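8/15/24

Marberg to Reissue "The Well Keeper's Daughter" in New Translation

Marberg Books will bring out a new English edition of "The Well Keeper's Daughter," the collection of linked folk tales by Florencia Lagos that has been out of print in the United States for more than 30 years. The book runs to 176 pages and will be sold in hardcover first, with a paperback planned for next April.

The new translation is by Hajnalka Szalai, whose earlier work for the same publisher includes a book of riddles and a picture book on the seasons. Her text restores five tales that were left out of the first English edition. They were cut at the time because the editors thought them too sad for young readers, according to a note Marberg sent to bookstores along with the advance copies.

Lagos wrote the tales in Spanish while teaching school in the river town of Bruvadar. She read them aloud to her classes and changed them often, so several versions exist in her notebooks. The notebooks are now in the Gunawardena Library, where Szalai worked from them over two winters. Some tales are written out in full. Others are only a page of phrases with arrows between them, and in those cases the new edition follows the text that was printed in Lagos's lifetime.

"There is a printed version and there is a spoken version, and they don't always agree," Szalai said by phone. "The spoken one is usually shorter. She cuts the moral off. I kept it off where the notebook let me." 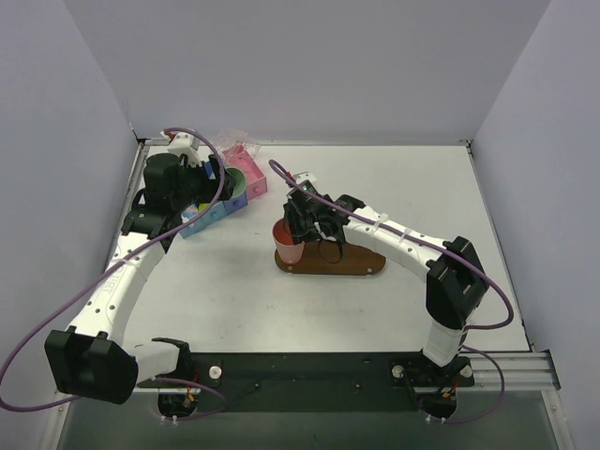 The tale most readers will remember is "Salt for the Ferryman," which was reprinted in school readers long after the collection itself had gone out of print. In it a girl named Oria is sent across the river with salt and comes back without it, and has to explain herself to each neighbor in turn. Every neighbor gives her something to carry home to her mother. The first gift is a plain green cup, the same color as the one beside the black gripper in the photo, and the cup comes back in nearly every tale that follows. It holds rain in one and a frog in another, and in the last tale it is left on a windowsill for whoever comes next. The old edition called it a bowl in some places and a jug in others, and readers had no way to tell that it was the same object all along. Szalai uses one word for it from start to finish.

Other changes are smaller. Names of plants and birds that had been swapped for American ones are back in their original form, with a short glossary at the end. The songs now rhyme only where they rhyme in Spanish. The old chapter titles, some of which gave away the ending, have been dropped in favor of the ones Lagos used.

Ivana Lucero, the editor at Marberg who took on the project, said she first read the book as a library copy with its cover missing. She began asking about the rights after a reader wrote in to ask where a copy could be bought. It took a long time to get an answer. The rights had passed through two publishers that no longer exist, and the contract for the first translation turned out to cover only that text and not the original.

"Once we knew we'd need a new translation anyway, the question was how much to put back," Lucero said. "We decided on everything that was finished."

The restored tales include "The Night School," in which the children of the town teach their grandparents to read, and "Two Brothers and a Door," the longest piece in the book. Both have been discussed by scholars of Latin American children's writing but have not appeared in English before. "The Night School" has been read in some studies as a political story. Lagos never said whether she meant it that way, and the introduction leaves the matter open.

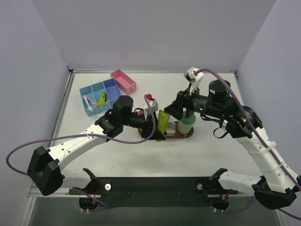
Two robot arms at work over household objects on a white tabletop.

The introduction is by Ulises Rivadeneira, who teaches children's literature and has written on the oral sources of Lagos's work. He places the tales beside other story cycles in which a minor figure in one story becomes the center of the next. He also spends a few pages on the ferryman, who appears in most of the tales, speaks in only one of them, and is never given a name. Readers who don't know the book may want to save those pages for afterward, as they discuss the ending in some detail.

New line drawings for the edition were made by Ignacio Espinoza. There are 15 of them, all in black ink, and each falls at the end of a tale so that children hearing the story for the first time can make up their own picture of it. The drawings from the first English edition are not included. Their owner could not be traced, Lucero said, and Marberg would still like to hear from anyone who knows where the originals are.

Marberg recommends the book for readers aged eight and up, and for younger children when read aloud. A guide for teachers will be posted on the publisher's website when the book ships - it includes reading times for each tale and a map of the river as Lagos drew it. An audio version in English is being produced by Miltel, with a Spanish recording to follow. No reader has been announced for either one.

Szalai and Rivadeneira will speak about the translation at the Gunawardena Library this fall. Several of the notebooks will be on display during the event, among them the one that holds the earliest draft of "Salt for the Ferryman." Admission is free but seats must be reserved through the library's front desk. Bookstores and schools can place advance orders for the hardcover with Marberg now.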